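Chapter 4
When the Gripper Lies: Faults in Light-Object Handling

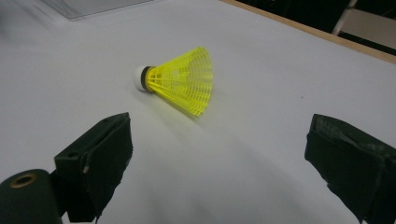
Why would a robot report a good grasp when it is holding nothing?
Because the controller never knows what is in the gripper. It knows how far the fingers have closed and how hard the motor is working, and it guesses the rest. If worn padding bunches up between the fingers, the motor works against the bunched padding, the numbers look about right for a light object, and the controller announces success.

Most of the trouble in this book so far has been loud. In Chapter 2 an arm drove itself into a fence, and in Chapter 3 a pallet ended up where a pallet should not be. People came running. The faults in this chapter are quiet, and students tend to find them dull until they have spent a weekend chasing one.

A plastic shuttlecock is a good object to be humbled by. It weighs next to nothing, the skirt gives when squeezed, and the cap does not. A grip force that is fine on the cap will fold the ribs of the skirt, and a grip force that is kind to the skirt is hard to tell from friction in the finger joint. Add fingers with soft padding, which every lab has because soft padding forgives bad aim, and you have a machine that can be wrong in several ways while its status light stays green.

4.1 The Mestutton Line

The case we will follow through this chapter comes from Mestutton, where a sorting line was built to pick sports goods from a white table and put them into retail tubes. The gripper was a Zatton two-finger unit with padded fingers. The control software was written by a small contractor, Dhillon, whose documentation was cheerful and brief.

The line ran well through October. The acceptance test called for 2000 picks, and it passed with a margin that got its own slide. Over the winter the tubes began to come out light. Customers opened them and found fewer shuttlecocks than they had paid for, and wrote letters, some of them quite good. The robot's log, meanwhile, showed a success rate of 100 percent. This should have worried somebody. A log that never records a failure is usually a log that can't.

On 2019-03-08 the maintenance engineer, Deepak Tomar, pulled the record for a single shift. It held 3286 picks, all marked good. He then stood beside the line with a clipboard and watched the gripper close on bare table, lift with great care, travel to the tube, and release a portion of air. The log called it pick complete. He watched it do this again before he pressed stop, and admits he was enjoying himself by then.

4.2 What Had Failed

It is tempting to say that the padding had failed, and the first report said so. The covering on the fingers had worn and creased with use. Where it creased it stood up, and where it stood up the fingers met early. The controller had been told that any closing motion which stopped short of the fully shut position meant an object was present. On new padding that was true. The rule had been tuned in one afternoon on fresh fingers and left alone ever since.

So the padding wore, as padding does. The fault was in a rule that treated wear as cargo. Replacing the covers made the symptom vanish the same day, and the report was closed. The symptom came back when the new covers got old, and the report was opened again under a different number, so that for a while the plant had two faults on its books and one in the building.

There was a safety side as well, and it was found late. The same "object present" signal was used to decide how fast the arm could travel. Holding something, it moved gently. Holding nothing, it was allowed to hurry. A signal stuck on "present" did no harm, and the arm simply dawdled. But the signal could also stick the other way: on the skirt of a shuttlecock, squeezed nearly flat, the fingers sometimes closed far enough to count as shut. The arm then took off at full speed with a load it did not believe in. A shuttlecock thrown across a room is funny. The sister line at Ilel used the same code to handle steel couplings.

4.3 Before You Read On

Write down, in one sentence, what your own gripper takes as proof that it is holding something. Then write down what else could produce that reading. Keep the page. You will need it for Section 4.5, where we add a second sensor and discover which new faults it brings along.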